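Laundry and Cleaning > Detergents and additives
Thread: Are laundry sheets worth it or am I paying for air?

mulgabore
8 Aug 2026
My sister-in-law has been on at me to switch to Flultow sheets. Box of 60 for what I'd normally pay for two big bags of powder. The box says one sheet does a full load, "even heavily soiled". I find that hard to swallow. A sheet weighs next to nothing. Where is the detergent?

Has anyone here used them for longer than a week and with proper dirty clothes? I don't mean gym tops. We're on tank water, I work outside and there are two kids in footy.

tin_lid
Used them for a caravan trip in June. They were fine for the trip. T-shirts, undies, tea towels. No mess in the cupboard and no bottle to leak over everything. At home I went straight back to powder.

Rescombe_Rita
I've been on them for a year and I'm happy. Clothes come out clean, they smell of nothing, and I'm not lugging a plastic jug home. People get very worked up about this for some reason.

mulgabore
Not worked up, just don't like being told a bit of stiff paper does the job of a scoop of powder. What do you wash, Rita? And what temp?

Rescombe_Rita
Office clothes and bedding mostly. Cold, sometimes 60 for the sheets (bed sheets, sorry). Two of us in a flat.

grubby_cuffs
So that's the easiest washing there is. Plain water and a good spin would get most of that looking all right. I tried it once when I ran out of everything, a load of office shirts with no detergent at all, and my husband didn't pick it.

I tried the Flultow ones on work trousers with grease at the knees. One sheet: grease still there. Two sheets: grease still there and a gluey bit stuck inside a pocket. Powder at 60 with a soak first: mostly gone. Same trousers, same machine.

Rescombe_Rita
You put it in folded then. You're meant to tear it and lay it at the bottom of the drum before the clothes go in.

grubby_cuffs
I tore it. It was in the bottom. It was a cold wash the first time, I'll give you that, but the box says cold is fine.

Katiyar_flats
The gluey bit is the film that holds it together. It dissolves, but slowly in cold water, and a short cycle doesn't give it much time. Same grumble people have with pods. Whether it breaks down properly once it's down the drain is another argument and I've read people swearing both ways. I wouldn't buy them for the environment until somebody shows me more than a leaf printed on a box.

tin_lid
The cardboard box is nice though. Fair's fair.

Katiyar_flats
Powder comes in a cardboard box too. Has done for longer than I've been alive.

mulgabore
Ha. Good point.

What about dose? My powder has a line on the scoop for half load, full load, filthy. With these it's one or two, or I suppose you tear one in half and hope.

clothesline_neil_not
Long-time reader, had to sign up for this one. Dose is the whole thing. Most people use far too much powder, so when they switch to sheets they're using much less detergent and the clothes stop feeling stiff. Then they tell everybody the sheets are wonderful. Use less powder and see what happens. I halved mine and my towels got softer. Cost me nothing.
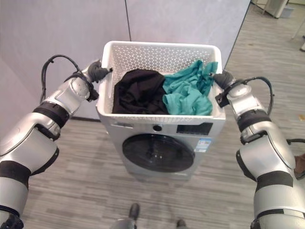 Then there's the "saves you 100 washes of plastic" line that gets trotted out on half these products. Compared with what? Nobody buys a bottle per wash. And if you were on powder to begin with, it saves you a plastic scoop.

Rescombe_Rita
I was on liquid before, so for me it did cut the plastic. Not everyone starts where you start.

clothesline_neil_not
True. If it's liquid versus sheets I've got less to say. I still reckon you pay a fair bit extra per load.

grubby_cuffs
Has anyone tried the Clakport powder? The no-scent one in the brown bag. I've had it for 7 weeks and it's done well on collars and badly on grass. Wouldn't call it a miracle. It does clump if you leave the bag open, so put it in a jar.

mulgabore
Haven't seen it near us but I'll look. Grass is half my problem so maybe not.

tin_lid
For grass, cold soak, bar of plain laundry soap, rub it in, leave it an hour. I've never met a sheet, pod or powder that does it without the rubbing.

Katiyar_flats
Agree with that. And don't tumble dry until the stain's out.

mulgabore
Update. She gave me a sample pack of 6 so I've used the lot. Normal clothes: fine, couldn't tell the difference. Footy socks: grey going in, grey coming out. Work shirts were so-so, the collars needed doing again. I won't be buying a box. I'll keep to powder and cut the dose like Neil-not says.

Rescombe_Rita
Did you use two for the socks?

mulgabore
Two. Warm.

Rescombe_Rita
Then I've got nothing. Still works for me though, and I'm not changing.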